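Jultis Foam Puzzle Board, review after one summer

I bought this board in April for my daughter, who was then not yet two years old. Before it we had a wooden puzzle from my mother-in-law, very beautiful and very loud. We live on the third floor in Plirnuvville and the neighbor below works at night, so a quiet toy was for us a serious matter.

The price was 30 dollars in the Vornside shop, and I must say that for foam I found it high. My husband found it even higher. But the shop lets you bring a toy back if the child does not accept it, so we tried.

First the good things. It is light, and a small child can carry it from room to room without help. When it falls, you hear almost nothing. It can be washed in the sink with dish soap, only you have to let it dry standing up, otherwise water stays in the holes until the next day. The smell from the package was strong for 3 days and then it was gone. I kept it on the balcony during that time. 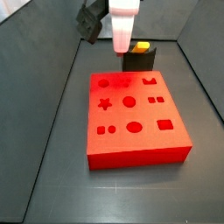

Norbert Jurčo wrote to me under my first short note about this toy that his son was bored with it after two weeks, and that he would wait with the purchase until the child can at least name a circle. I understand him, but with us it went the other way. My daughter did not care about names. She liked to push her fingers in the holes, and the shapes came later, in July, when she suddenly sat with it for a long time every morning.

Now the weak side. The foam does not like teeth. One of our pieces has a bite on the corner and it will stay like this forever. If your child still bites everything, please wait, also for safety, as a bitten piece can come off in the mouth. Also the pieces are quite tight when new. An adult does not feel it, but small hands get angry. After some weeks of use it became better.

I also miss a bag or a box. The pieces travel under the sofa, and the maker does not sell single pieces. I asked by e-mail and the answer was polite, but it was no.

Compared with the board from Żak, which we borrowed from the library, the Jultis is thicker and stays better in its place on a smooth floor. The Żak has nicer pictures on the pieces, and it is cheaper. For a child over three I would take the Żak.

I give four stars from five. The missing star is for the price and for the bag.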